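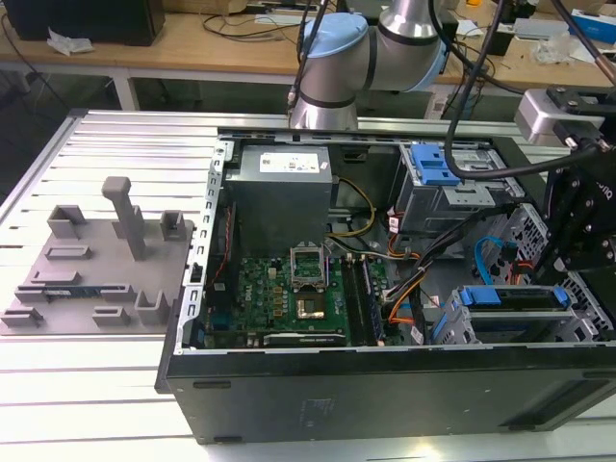
Issue 8, p. 204

Nimine Saddle Bag, long ride version
Sold by Rallmont Ride Supply

Updated 2025-08-03. New strap, new zipper pull, same bag otherwise. If you have the old one, keep it, the strap is sold separately (see bottom).

What it is: a mid-size bag that hangs under the saddle. Made for people doing long charity rides, the kind with rest stops and a pledge page and a lot of riders who only own one bike. Holds a day's worth of stuff. Not a touring bag. Don't try to put shoes in it.

Weight 204 grams empty. Color is black or dark red. Dark red is back in stock for now, no idea for how long.

What fits

3 inner tubes if you roll them tight. Or two tubes, two tire levers, a small multitool, patch kit and a rain shell. Rain shell has to be the thin kind. A mini pump will not fit inside, use the loop on the left side and the little bungee. CO2 inflater fits fine in the end pocket.

Phone fits but please put it in a jersey pocket. It rattles against the tool and we've had cracked screens come up in returns. Not covered.

Inside there's a flat mesh pocket for your ID, insurance card, cash, the emergency contact slip most rides hand out at check-in. Write on the slip in ballpoint. Gel pen runs.

Mounting

Two rail straps and one seatpost strap. Rail straps go over the saddle rails from the outside in, then back through the buckle. Pull hard. Then the seatpost strap, snug but not so tight the bag folds in the middle. Takes a couple minutes the first time.

Check your clearance. You want a hand's width between bag bottom and tire on small frames. If you ride a very small frame, or you have a rear fender that comes up high, get the Nimine Short instead, same price.

Carbon post: fine, but put the clear patch (included) under the strap. Grit gets in there and scratches.

Dropper post: no. People keep asking. The strap sits on the part that moves.

Round posts fit, most aero posts fit. The strap is long enough but the rubber pad doesn't sit flat on the sharp-edged ones. It slides a little over rough pavement. Usable.

Rider number

There's a clear sleeve on the back flap for a rider number. Fits the small seatpost style numbers, not the big bib kind. If your ride gives you a number with pre-punched holes, use the two snaps on either side and skip the sleeve altogther. Light loop is under the sleeve, and yes, a light clipped there will still show with the number in. Clip it before you put the number in, it's easier.

A lot of you ride these for someone. The sleeve takes a photo or a name card just as well as a number. We get asked about custom printing for that and we don't do it, but any copy shop can print a card to size. Template is on the downloads page. Print at actual size, not fit to page.

Remote riders

If your event lets you do the miles at home on your own roads there's no sag wagon coming, so pack for that. Second tube, a quick link for your chain, something to eat that won't melt. The end pocket is lined and wipes out, good spot for food. Tell somebody your route. Doing it on a trainer in the basement? You don't need this bag, save your money and put it toward the pledge.

Rain

Fabric sheds water. Zipper is water resistant, seams are not taped. In a steady all day rain things inside will get damp. Sandwich bag for the cash and the phone if you ignored us about the phone.

Care

Cold water, mild soap, soft brush, hang it up open. No dryer. No machine. Sunscreen leaves marks on the red that don't come out, we've tried. Zipper gets stiff after a salty season, rub a bit of candle wax on it.

Tested

Ingeborg Buschmann rode the new strap 2000 miles before we signed off on it, starting in March on bad roads. Her notes, shortened a bit: buckle never slipped, old pull tab was too small for gloves, new one is fine. She'd like a second light loop. Maybe next version. She also said the red looks better dirty than the black does, so there you go.

How it compares

Brinkmann Wedge is smaller and lighter, one tube and a tool, nice if your ride has well-stocked stops. No number sleeve. Fuvo Roll is bigger and sways when you stand on climbs unless it's packed full. We stock both. For a single day event with a rider number this is the one we hand people first. For an overnight with your bag trucked ahead, also this one. For an overnight carrying your own clothes get the Fuvo.

In the box

Bag, straps already on, clear patch, bungee, spare zipper pull. Tools not included.

Warranty

Stitching, buckles and zipper covered for 8 seasons for the first buyer. Crash damage not covered but send it in anyway, if it's just a strap we'll usually fix it and send it back for postage. Keep your reciept or order email.

Ordering

Ships next business day when in stock. Order well ahead of your ride, and do at least one long training day with it loaded before the event. Don't mount it for the first time in a parking lot at sunrise.

Team orders: email us one list with colors and one shipping address. We can't split a team order to different houses. Team pricing goes by the number of bags and we'll quote it back to you.

Returns accepted if it hasn't been ridden. If there's chain lube on it, it's been ridden.

Separate parts: rail strap, seatpost strap (new style, fits old bags), clear number sleeve, zipper pull, bungee. The rubber pad is out of stock, more on order.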